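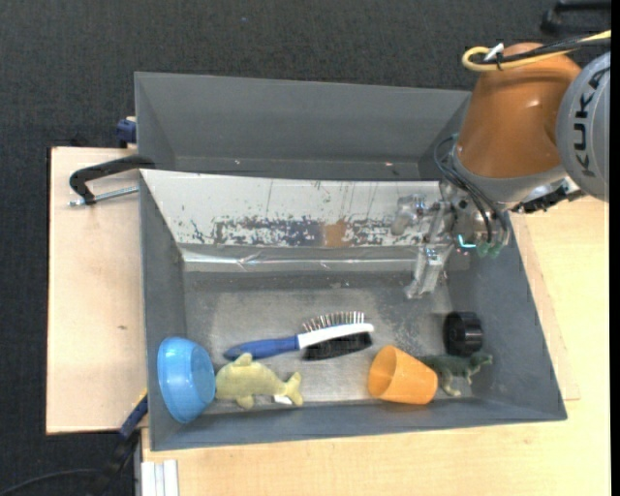
Farndale Tenants' Alliance Questions Claims Behind "Zero Waste" Packaging Fee

FARNDALE – The Farndale Tenants' Alliance today called on property manager Prarkine to publish the records behind its new packaging fee, which has been added to the bills of 235 households since June. The fee is $9 a month. Prarkine says it pays for a "zero waste" program that will keep cardboard, mailers and plastic film out of the landfill. The Alliance has asked four times for proof and has so far received a brochure.

The brochure says that 90 percent of the packaging collected in the buildings is recycled. It doesn't say who weighed it, where it was weighed, or what counts as recycled. A footnote refers readers to a web page that was blank when the Alliance checked it, and was still blank as this release went out.

"We would be glad to be wrong about this," the Alliance said in a statement. "If nine dollars a month is keeping all that cardboard out of a hole in the ground, show us the hauling slips and we will put them up in every lobby ourselves. So far we have been shown a drawing of a leaf."

Tenants were told in the spring that the program would bring new collection rooms on each floor, a film drop-off by the loading dock and a pickup run by a contractor, Doltska. The collection rooms have opened in two of the buildings. The film drop-off has been announced twice. Doltska trucks do come, usually before 7 a.m., but tenants in the Hegedűs Street building report that the same truck takes the cardboard and the regular trash in one load. Prarkine has said in writing that the loads are "separated downstream." The Alliance asked where downstream is and got no reply.

There may be a good answer. Some haulers do sort mixed loads after pickup, and some do it fairly well. But greasy boxes and wet paper are hard to sell to a mill no matter who sorts them, and plastic film is a nuisance at most sorting plants. A rate of 90 percent would be a remarkable result for a mixed load. Remarkable results ought to come with paperwork.

The Alliance also questions how the fee was brought in. It appears on bills as "environmental services," a line that used to cover hallway lighting. Leases signed before June make no mention of a packaging charge. Tenants who called the billing office were told that the fee was required by the city, that it was optional, and that it could be waived for anyone who gets no deliveries – though no form exists for claiming the waiver. The Alliance has found no city rule that requires it.

Prarkine has pointed to a $3000 grant it made toward a recycling mural in the courtyard of the Hegedűs Street building. The Alliance has no complaint about the mural, apart from the spelling of "reusable," but doesn't regard it as evidence of anything being recycled.

The Alliance is asking Prarkine to do the following before the next billing cycle:

Release the weight tickets and hauling slips for every pickup since the fee began.

Name the plant or plants where the material is taken, and say what share of it is turned away.

List the fee on its own line, under its own name.

Open the remaining collection rooms, or stop charging the buildings that don't have one.

Refund tenants whose leases do not allow the charge.

Until then, the Alliance advises tenants to keep flattening their boxes and keep their bills. Copies of bills from before and after June are especially useful and can be left in the Alliance mailbox in the Hegedűs Street lobby, second row, under the mural sign-up sheet. Please black out account numbers first.

About the Farndale Tenants' Alliance

The Farndale Tenants' Alliance is a member-run group of renters in the Farndale apartment buildings. It takes no money from landlords, haulers or packaging companies. Membership is free, and meetings are held monthly at 7 p.m. in the ground-floor laundry room, which is loud.

Press questions may be left at the same mailbox or handed to any member at a meeting.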